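December 2023

Up at 5 again. Can't sleep past it lately, may as well write. Coffee is bad, the good bag ran out and I keep forgetting. Dark out, rain on the skylight, cat on the papers I need.

So the move. Signed the lease on the Elcombe place last night. 4,000 up front, first and last plus deposit, and my hand went a bit funny doing the signature. Twelve years of saying I'd get out of this apartment and then it's one page and a pen that skips. We get the keys in January. Second floor, corner, the kitchen window looks onto the back of the bakery so it'll smell of bread or of their dumpster, depending on wind I suppose.

Good things: bathtub. Real closet. A door between the bedroom and everything else. Bad things: the stairs, the heater that clanks, no place to lock up a bike. The landlord says 60 a month for parking and I don't even have a car, he said it twice like I might get one just for the spot.

Started on the boxes. Did the books first which was dumb, books should be last, now I have nothing to read but a cookbook and the manual for the dehumidifier. Also packed the scissors. Also packed the tape, inside a box, and then taped that box shut with the end of the other roll. Had to cut it open with a bread knife.

The hall closet took the whole afternoon. Found: the tent with the missing pole, three umbrellas, the Gavetti mixer I swore I'd given away, a bag of bags. Mom's sewing tin. Sat on the floor with that one for a while. All her thread still in order, dark to light, and the little paper packet of needles with her handwriting on it, the price. Did not pack it. It can ride over on my lap.

Mixer goes. Have used it twice. It weighs as much as a dog and the bowl doesn't lock anymore. Put it by the door with the umbrellas (two of them, keeping the green).

Got the quote from the movers. 900 for a half day and they want the piano extra, and it's not even a piano, it's the electric one, it comes off its legs. Called and explained this. Woman on the phone said a keyboard is a piano if it's over a certain length. I said who decided that. She said she'd ask. Waiting to hear. If they won't budge I'll get the van myself and pay the kids downstairs 50 each to do the stairs, they're always out there kicking a ball against my wall anyhow, they have energy to burn. 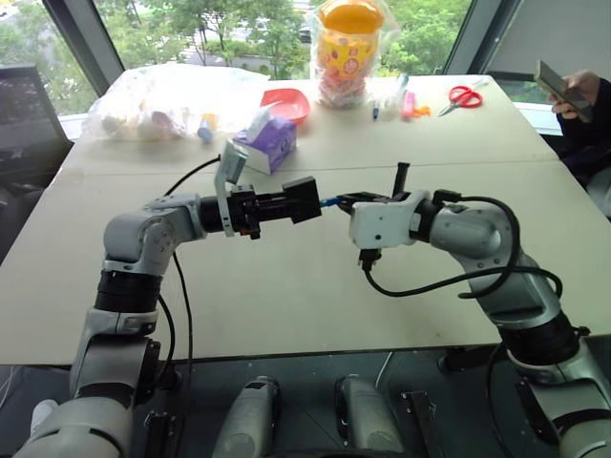
Called the electric company, on hold for most of lunch, same four bars of music. They can switch it over but need the meter number at the new place and I won't have it until I have keys. And they'd like it a week before I have keys. Wrote all this down on the back of the lease copy so now the lease copy has soup on it.

Didn't eat right today. Soup, toast, the end of the cheese, toast. Trying to use up the freezer before we go. There are things in there with no label. One I think is chili. One is either plums or beets. Thawing the chili one tomorow and we'll see what we get.

Measured the couch. It's too long. Measured it again from the other end, as though that would help. Too long for the wall under the window by the width of my hand, so either it goes crooked across the corner or it goes. I don't love it but it's where I've had the flu and every birthday. The cat has one arm of it shredded down to the wood. Nobody is going to want it. The Schumacher sale store on the bypass takes furniture but not if there's pet damage, it's on their sign in red.

Could saw the arm off. Not a serious thought. Wrote it down though.

Looked at lamps instead, which I don't need. There's a Plurnetti one, floor lamp with the bent neck, I've wanted it since I saw it at the dentist's. Way too much money. Closed the tab. Opened it again. Closed it. New rule, no lamps till I've lived there a month and know where it's dark.

Walked down to the river before supper to get out of the dust. High and brown, a whole tree going past roots first. Two women on the bridge with a stroller, feeding nothing to the ducks, just sort of shaking the empty bag. I'll miss this walk. From the new place it's the long way around by the gas station and you don't get the bridge. Keep finding things like this. The mailbox that sticks. The smell on the landing when somebody does onions. I complained about every bit of it.

Cat knows. Has been sitting in each box as I open it and then yelling when I need it back. Need to ask the vet about the car ride, last time was bad for everyone.

To do - meter number, change of address, return the ladder, find the other key for the mailbox, tell work, defrost the freezer (AFTER the chili), buy tape. Buy coffee. Put the scissors somewere I will see them.

Back hurts. Going to use the bad bathtub here while I've still got it, the one that's only a shower with ideas, and then bed by nine.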